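Visit to Segers, Graston, 5 January 2018

Two members of the purchasing group, Rasmus Tamošiūnaitė and Elīna Ozoliņš, visited the Segers works at Graston to see the Wundix two-arm sorting cell, which is offered for hire or sale. The building dates from 1930 and the demonstration room is on the ground floor.

The supplier presented the cell for 90 minutes and answered questions on training, spare fingers and call-out times. Hire terms begin at four months. Ms Ozoliņš asked for the service charges in writing. Mixed vehicle parts were used for the demonstration.

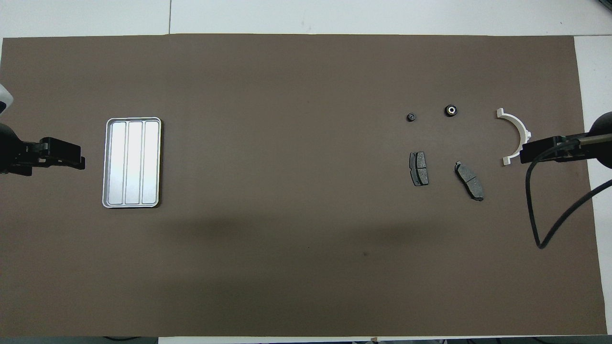 The Wundix cell at Graston, with brake pads, bushings and the three-compartment tray.

A second visit is proposed once the written quotation has been received.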